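Grinddale bin picking: questions I get a lot
Sajib Cassim, last touched Sun 29 August

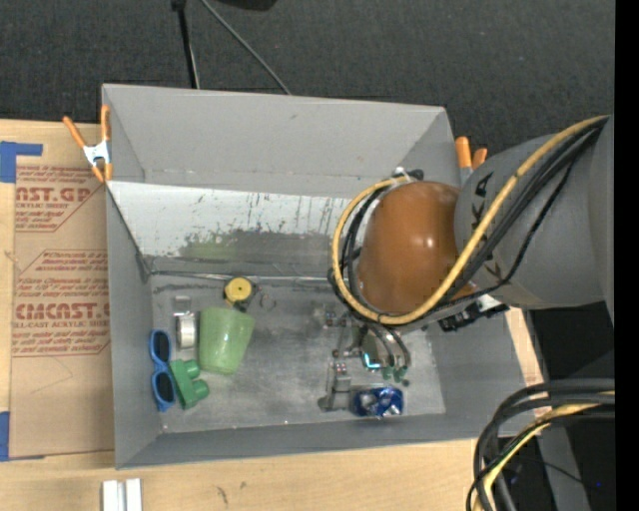 The KUKA at the bin, sunglasses and green cup in the pile.

What are you collecting?
Grasp tries. Each one is a picture of the bin, the spot the arm went for, and whether it came up holding something. We have 1,204 of them so far and I'd love a lot more!

Who picks the spot?
Mostly a script, and it's not a smart one. It finds something that sticks up from the floor and goes for it. I steer by hand for 196 of the tries – mainly flat stuff near the walls, where the script gives up way too easily.

Why such random objects?
I want shapes that don't look like each other. A crumpled can, a toy block and a see-through cup are three very different headaches. Clear plastic is the worst of them for our depth readings, so please don't take it out of the mix just to get your numbers up (I've seen you do it).

Do you keep the misses?
Yes, all of them. 731 of the tries are misses and the model needs every one. If you delete a miss I will be sad, and then I'll restore it from backup.

Can I bring in my own objects?
Please do. Nothing with glass, nothing that leaks, nothing you'd want back in one piece. Drop it in the Apaza crate by the door and add a line to the sheet.

How often do you shuffle the bin?
Every 70 tries, or sooner if everything has drifted to one side. Just stir it with your hand, arm stopped and key out.

The bin is pretty scratched up. Should we swap it?
Nope. I tried a clean one in April and the model got confused by scuffs as soon as we went back. Scratches stay in.

Is this the same data as Trarum?
No, Trarum is suction only. The folder layout matches, though, so the same loader reads both. Labels are different – check the readme before you merge anything.

Where do I send a bad label?
Straight to me, with the try number.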